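How to Fit New Pulls on Old Drawer Fronts

Changing the pulls is the cheapest way to freshen a cabinet, and most of the work is in the measuring. A small cabinet takes an afternoon. You will need a screwdriver, a drill, a tape measure, masking tape, wood filler and a sheet of 120 grit sandpaper.

Take off the old pulls first and keep the screws in a jar. Measure the old holes from center to center. If the new pulls have the same spacing, you can skip the filling and go straight to fitting. I bought mine from Moynihan in Drunwood, and they will swap a set if the spacing is wrong.

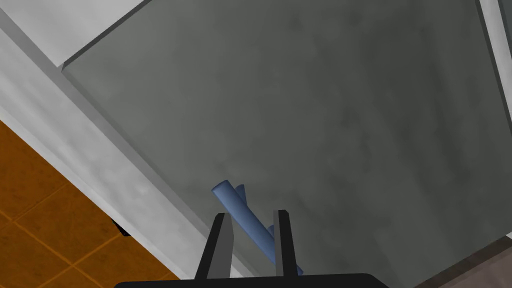 If the spacing is different, press filler into the old holes from the front until it stands a little above the surface. Leave it overnight. Sand it flush in the morning, wipe off the dust and touch up the paint. Two thin coats are better than one thick one.

Next, make a template. Cut a piece of stiff card to the exact size of the drawer front, draw a line down the middle and mark the two holes on either side of it. Check the marks against the pull before you go any further. Drawers of different heights need their own cards.

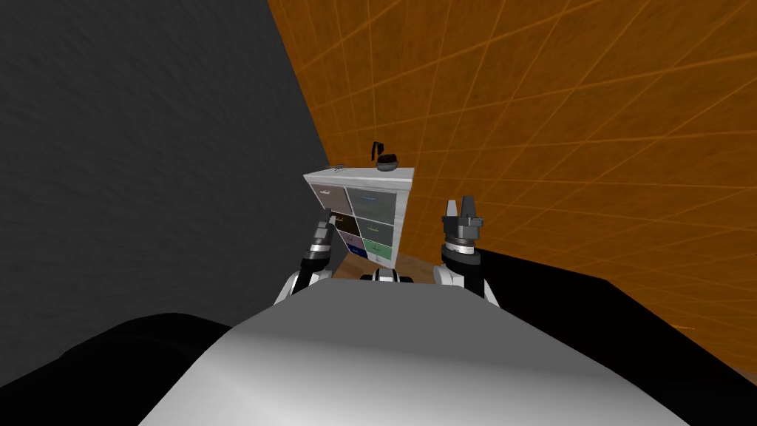
Put masking tape where the holes will go, hold the card in place and prick through the marks with a nail. Clamp a scrap block behind the front so the wood doesn't splinter when the bit comes through. Drill slowly from the front, keeping the drill level.

Push the screws through from inside and turn them by hand until they catch. Tighten both a little at a time. If a screw bottoms out before the pull is snug, add a washer or cut the screw down — Liam Geraghty showed me how to do this with a nut threaded on first, to clean up the end as it comes off.

Go over the screws again after a week or two of use.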